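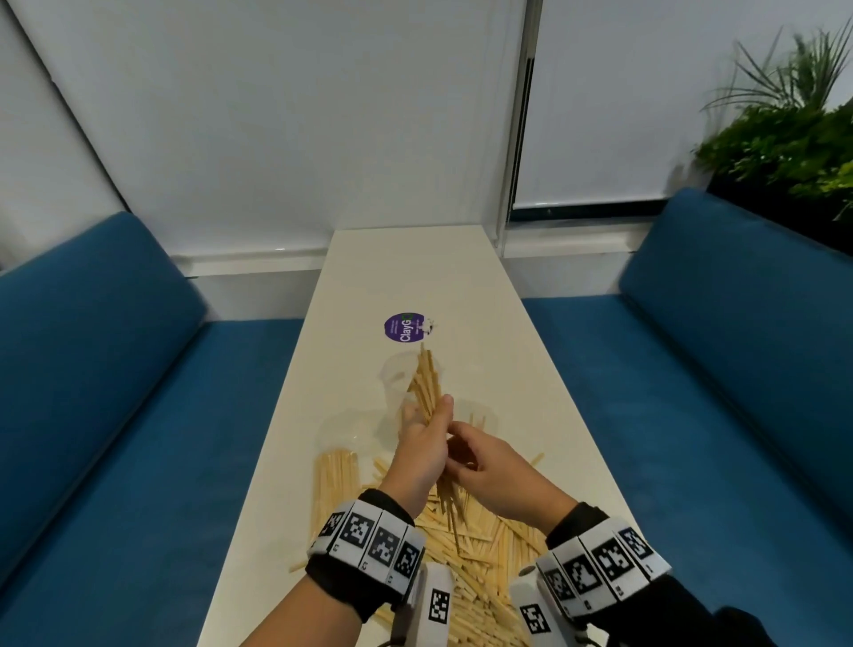
Sorting sticks at the long table, August 2025

Minutes of the Park craft group planning meeting
Taken by me, Soledad Ruiz-Ortega

Present: Volkan Demirtaş, Cornel Moldovan, Ciarán Duggan and me. Marcus Halvorsen sent his apologies and a long message about glue (see item 3).

1. Last minutes. Fine by everyone, except that I'd spelled Plukerine wrong all the way through. Fixed now, sorry Cornel!

2. Sticks. We spread them out on the white table between the blue benches and talked while hands were busy, so if these notes jump around, that's why. Volkan wants them all lying the same way before they go to the tables, as the kids lose patience picking through a tangle. Cornel thinks the kids would enjoy the tangle. We went back and forth on this for far too long and agreed that the under-sevens get bundles and the older ones can dig through a heap.

We have 29 children signed up for the bridge-building afternoon, and Ciarán says to plan for 12 sticks each for the practice round. After that they can come back for more (they will, I remember January).

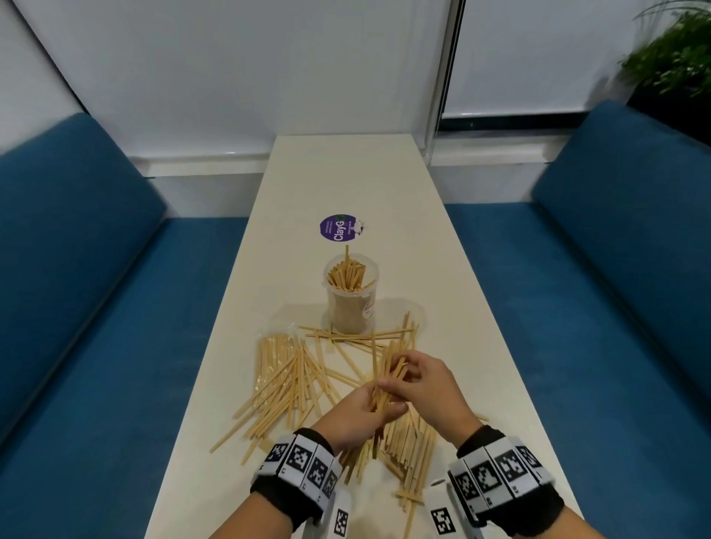
Ciarán also asked if we could stop putting sticks back in the bag at the end of the day. It rips, and then we're crawling under the benches. He'd like everything kept upright in cups. I'm all for it, and Volkan is going to ask at Demance if they'd save us some of their clear ones.

3. Glue. Marcus wrote that the stuff from Unduleck takes ages to set and he wants to go back to the old kind. Cornel loves the Unduleck one and said so at length. Agreed to use up what we have and then decide. Marcus to bring both next time so we can try them side by side.

4. Money. We have 184 dollars in the craft envelope and Volkan is still owed for paint. He says no rush, but let's please pay him before the event.

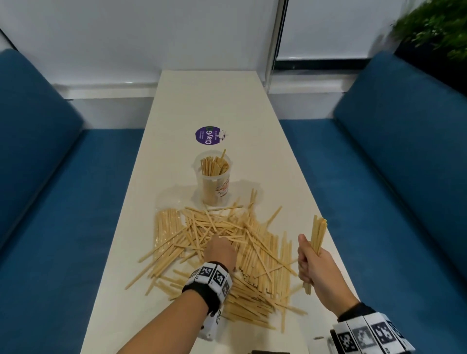 5. The display. Plukerine will lend us a shelf for the finished bridges as long as nothing on it is still sticky. Cornel will measure it, and I'll do the name cards. I'd love it if somebody with nicer handwriting wanted to take that over!

6. Anything else. Ciarán would like a proper lunch break this time. Yes please. Volkan offered soup.

To do: cups and paint receipt (Volkan), shelf (Cornel), both glues (Marcus), sign-up list (Ciarán), name cards and these minutes (me).

Next meeting same table, once Marcus is back.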